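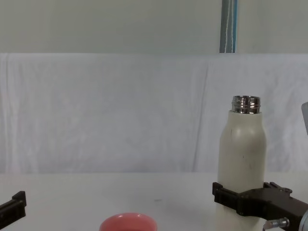

Slide 1. Two-arm pouring: a one-semester student project

Open with the task: right gripper holds an open insulated bottle, bowl in front, left gripper free. White table, white cloth behind.
Give the title and the course. Capstone lab, spring term, four students per bench. Our bench was named Plandance in the shared schedule, so the name appears on every plot.
State the scope early. The talk covers grasping, tilt control and the training set. It does not cover cap removal. Caps were taken off by hand before each episode.
One minute on this slide.

Slide 2. What the assignment asked for

Read the requirement as written: transfer a set volume from a rigid container to an open bowl, using one arm, with the second arm available for support.
Target volume was 200 ml. Pass band was 16 ml either side.
No scale in the control loop. The scale was used only for grading, after the arms had returned to home.
Point out that the handout allowed any bottle with a neck narrower than its body. We picked a steel bottle with a matte painted body. The bare neck is reflective and caused most of the perception trouble – see slide 5.

Slide 3. Software layout

Three processes. Vulley records and replays episodes. Pluvby is our controller and runs the tilt profile. The third is the stock arm driver, unmodified.
Vulley writes joint positions, gripper width and camera frames against one clock. The first version used two clocks. Drift between them made the first week of recordings useless, and we deleted all of it.
If asked about latency: the delay from frame to command was 50 ms at the median. The tail was worse when the recorder was writing to the network drive. Local disk fixed it.

Slide 4. Grasp height

Grasp is on the lower part of the body. Explain the tradeoff.
A low grasp keeps the fingers clear of the neck, so the camera can see the rim through the whole tilt. It also puts the center of mass of a full bottle above the fingers. Torque about the grasp axis is then at its highest when the tilt starts.
A high grasp reverses both effects.
We tried both. Low grasp slipped on full bottles until we raised the closing force and slowed the first part of the profile. After that, slip was small enough to ignore in the model.
Do not go into the friction numbers unless asked. They are in the appendix and the method is weak.

Slide 5. Finding the rim

The rim detector looks for the circular edge of the neck. Polished steel shows bright bands next to dark ones, and the band positions change with tilt angle. Early detectors locked onto a band edge and reported a rim several millimeters low.
Fixes, in the order we made them:
Diffuse overhead light only. Desk lamps off.
Plain cloth backdrop, to remove clutter behind the neck.
Threads added as a separate class in the labels, so the detector stops treating the top thread as the rim.
The third fix had the largest effect. Say so plainly, as the backdrop gets more questions than it deserves.
The white backdrop has a cost. Pale bottle bodies have low contrast against it. A gray cloth would be our choice if we started over.

Slide 6. Training episodes

300 teleoperated episodes. Each student drove an equal share.
Bowl position was varied between episodes within a marked area. Bottle start position was varied less, and the results show it: the policy is noticeably less reliable when the bottle starts far to the right.
The left arm has no job in most episodes. We recorded it anyway, holding still. Removing its joints from the input changed nothing we could measure.

Slide 7. Results

Show the table from the report. Read only the two rows in bold.
Main failure: overshoot at the end of the pour. The arm rotates back too slowly and the last part of the stream keeps running.
Second failure: contact between the shoulder of the bottle and the bowl at steep tilt angles. Mention that the planner had the bowl modeled as a flat disk until March – our error.

Slide 8. Next group

The bench passes to the Olaniyan section next term. Handover notes are in the repository under docs.
Open items: faster return motion, a proper bowl model, and left-arm support of the bowl.
Leave the calibration slide up during questions. Skip the video if past the 12 minute mark.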